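Preparing a hands-on manipulation demo for an open day: fixed objects or let visitors choose?

Posted in Robotics & Automation > Events and outreach

rgrewal_lolari
We are opening the lab to visitors on Monday, April 11, 2022, and I have been asked to run the manipulation table. The format is 20 minutes per group, with a person wearing the sensor rig and doing short tabletop tasks while I explain how recordings become training data. Two points I can't settle.

First, object set. I would like to keep it fixed (bowl, bottle, a few small things) so that the talk matches the work. A colleague wants visitors to hand over whatever is in their pockets.

Second, how much live data to show. We can put the tracked hand pose on a monitor, but our plotting tool drops out whenever the marker cube faces away from the overhead camera. Is it better to show a flawed live plot or a clean recorded one?

Raymonde Grewal

kwak_bench
Fixed set, and rehearse it. I ran a similar table at the Hinanbridge open day. With pocket objects, the first group gave us keys and a coin, and the whole slot went to failed pinch grasps off a flat surface. Visitors remembered the failures and very little about the method.

On the plot: show it live, dropouts included, and say why they occur. Keep a 30 second recorded clip ready on the same machine in case the tracker doesn't start. Other points from our notes:

Run every cable before the doors open and tape any that cross the floor. Ours stayed loose on the tabletop, which was acceptable.

Restart the recording between groups. We let one run through the whole morning and the file was useless for anything but a timing check.

Use plain, matte items if you have them. Clear plastic is fine for a human wearer, but depth cameras handle it poorly and someone will ask.

State the frame rate and the number of episodes early. Engineers want those two figures and stop listening until they get them. We had 300 episodes by then and I should have opened with that.

Put the operator on the far side of the table, facing the group – otherwise people see only a back.

Tabletop tasks at our session:

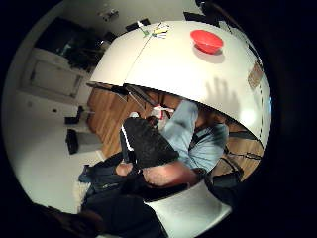
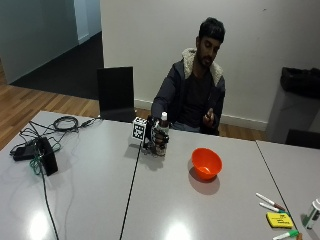
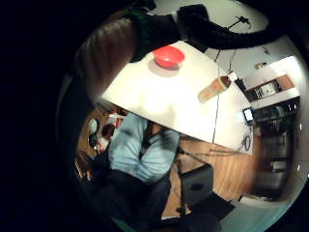

One more item on scheduling. A 20 minute slot is tight if the wearer changes between groups. Strapping in and checking the tracking took us longer than the talk itself on two occasions. Either keep one wearer for the whole morning or have the second one fitted and checked before the first finishes.

urnow
just let them pick the objects, its more fun. we did and got 29 people in one group

rgrewal_lolari
Thanks, both. Going with the fixed set and one wearer until lunch. Kwak, did you calibrate again after the break, or did the morning calibration hold?

kwak_bench
Calibrated again. It takes a few minutes and the overhead camera mount had been bumped.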